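Sorting by remote, week two

July 14, 2024

I said in April that I would write more about the teleoperation work at Closton, and then I didn't. So this is a catch-up post.

The job we are teaching is called Wimer. The robot has to pick up small bottles and put them in a tub. I hold one controller in each hand and the two arms copy me. Every run gets recorded, and the recordings are what the model learns from later. We need 50 good runs for each layout before we move on.

So far I have done 104 runs and thrown out 32. Most of the bad ones were my fault. I would start a grasp, change my mind about the angle, and wobble in the air for a few seconds. A person watching would not care, but the model learns the wobble along with everything else.

What helped most was slowing down before the grasp and not after it. I also stopped talking during runs. My best streak is 11 clean ones in a row – then I got hungry.

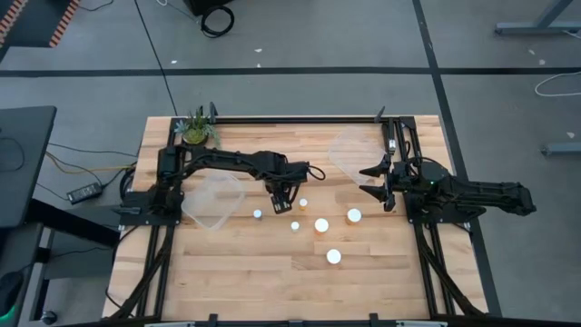

Choosing which arm goes first is the part I still get wrong. My habit is to use the right for everything, and then the left arm just sits there and the data is lopsided. Now I go by where the bottle stands. The small amber one under the left gripper is a left-hand pick, and the larger white-capped one closest to the right gripper goes to the right. The clear tubs are harder, as the edges barely show against the wood, so I aim for the middle and let go low.

Next is the Plultlow layout, with the tubs swapped for trays. I'll post the run count when I have it.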